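Notes on the Distine 2 power bank after a month of use

I bought the Distine 2 in April to replace a pack whose cells had swollen. I charge a phone, a pair of earbuds and a small tablet from it, mostly on the train to Letthorpe. These are my notes on capacity, heat and port behavior.

Rated capacity is printed in milliamp-hours at cell voltage, as on every pack of this type. The figure that matters is what comes out of the port. I ran it through an inline meter at 12 watts until it shut off and got 61 percent of the rated energy. Conversion losses explain part of the gap. The rest I put down to a conservative cutoff, as the cells still had charge in them when the output stopped.

A second run at a lower draw gave a better result, but not by enough to change how I use it. Case temperature peaked at 34 degrees Celsius next to the USB-C port, measured with a contact probe. My old Ansari pack ran hotter under the same load.
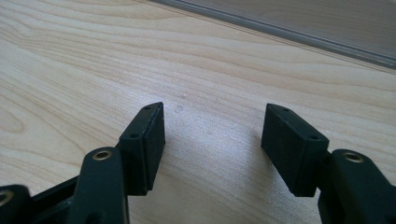

Can it charge a device while it is being charged itself?
Only through the USB-A port. The USB-C port switches to input when a charger is connected, and the output side drops to five volts until the charger is removed.

The changeover takes a moment. A phone sees it as an unplug and replug and will chime. A small single-board computer will reboot, so do not use this as a backup supply. Firouzeh Ghaffari left a comment on my last battery post asking for that test, and the board restarted on every attempt.

The low-current mode is poorly documented. Press the button twice and the pack stays awake for earbuds and similar loads. Press it once and it times out before the earbuds are full. The manual covers this in a footnote under the warranty terms.

The supplied cable is short and limits charging speed on the tablet. I swapped it for a Zallavura cable I already had and the tablet then drew the full rate. I have not tested standby drain yet. The pack is in a drawer at full charge and I will add the reading to this post when I have it.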